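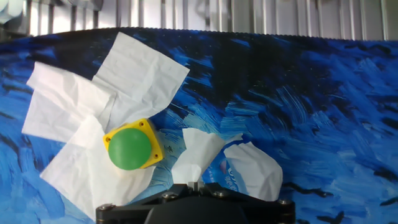

*Feuilles de papier de soie blanc sur fond peint bleu.*

**Édition des carnets de pêche d'Erkuver – rapport d'avancement, octobre**

Le texte des carnets est établi. La transcription des six cahiers a été relue une première fois sur les originaux, puis une seconde fois par Csenge Bozsik, qui a aussi revu la traduction des passages en hongrois. Il reste deux pages du cinquième cahier où l'encre a passé et que nous donnerons avec des crochets. L'orthographe de l'auteur est conservée pour les noms de lieux et de poissons, corrigée ailleurs.

L'introduction est rédigée. Elle est plus longue que prévu, la partie sur les concessions de pêche du lac ayant demandé des recherches aux archives communales. L'index des rivières est fait, celui des personnes est en cours.

**Illustrations**

Les croquis de mouches et de montages sont numérisés. Huit d'entre eux seront reproduits en pleine page, les autres dans le texte, à la taille de l'original. La carte dépliante du bassin a été redessinée et nous attendons l'accord de la famille sur la légende. Les photographies de l'album ne seront pas reprises, leur définition est insuffisante.

**Fabrication**

Le devis de l'imprimerie Balogh a été retenu. Il comprend l'impression, la reliure cousue sous toile et l'étui du tirage de tête. Le devis de Stadex était moins élevé, mais l'étui y était sous-traité et le délai n'était pas garanti. Une maquette en blanc nous a été remise – le dos est un peu serré et sera repris avant le bon à tirer.

**Dépenses**

À ce jour, 3195 euros ont été engagés sur la subvention, pour la numérisation, la traduction et le dessin de la carte. Les factures sont jointes en annexe. Le poste « droits » n'a pas été entamé. Nous demandons que son solde puisse être reporté sur la reliure, le prix de la toile ayant augmenté entre le premier devis et le second.

**Diffusion**

Desix assurera la distribution en librairie pour l'édition courante. Le tirage de tête sera vendu par souscription, directement par nos soins. Le bulletin est prêt et partira avec la prochaine lettre aux abonnés.

**Reste à faire**

- index des personnes et relecture des notes
- accord écrit de la famille pour la carte
- texte de la jaquette
- épreuves couleur des pleines pages, à contrôler chez Balogh

Le prochain rapport vous parviendra après la signature du bon à tirer, avec un exemplaire des épreuves.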